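Zarnton Model Railroad Club
Minutes of the July meeting

Called to order at 7:10 p.m. in the clubroom. Minutes of the previous meeting were approved as read.

Layout report. Track on the Ukeck branch is laid as far as the grain elevator. The turnout at the east end of the yard still shorts when thrown. The wiring group will replace the frog feeder before the next running night. The backdrop behind Singhal Junction needs a second coat of sky blue.

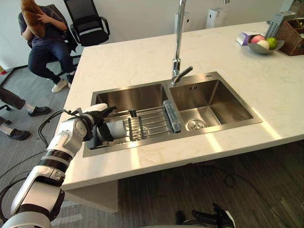
Page 2

Finance. Balance on hand is $3,446. Dues received since June came to $239. A bill of $207 for flextrack and rail joiners was approved for payment.

Control system. Two members tested the Stirkix throttle on the main line. Range was good, but it dropped its signal twice inside the helix. Moved and seconded to buy one more receiver and test again. Carried, with one opposed.

Open house. Running will be from 10 a.m. to 4 p.m. We need 6 operators per shift. The sign-up sheet is on the door. Freight cars with plastic wheels are not to be used on the main line that day.

New business. A request to extend staging under the Ukeck branch was tabled until the benchwork is measured.

Adjourned at 8:45 p.m.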